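Subject: Re: [stitska-users] Paper size for the parts labels
Date: April 13, 2020

On the list it was written:
> We print labels with Stitska for our storage boxes and the text
> always moves a little to the right on the second page. Is it
> the printer or the template? We have 319 labels to do
> and I don't want to waste the good sheets.

Hello all,

I had the same trouble in September, with the Voß sheets. In my case it was the template. The program had the page set to Letter, but the sheets I buy are A4. On the first page you almost don't see the difference, and later it becomes worse.

Please open the page settings and choose A4 by hand, also if it already says "automatic". Then set the scaling to 400 and not to "fit". For a test I print on normal paper and hold it with the label sheet against a window.

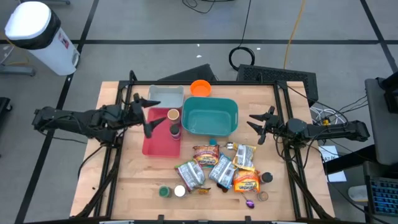 Light gray bin with white rim, orange bowl to the right of it.

For the text on the label I use two lines only. The first line is the short name of the part, the second is the shelf. I tried with three lines, but the letters become too small for my eyes. The Lornov font is good for this, the number 1 and the letter l look different in it.

One question from my side: does somebody know if the list file can be longer than 500 rows? Mine has 334 now and it opens already slowly. I don't want to divide it in two if it is not necessary.

Thank you and greetings from Trukness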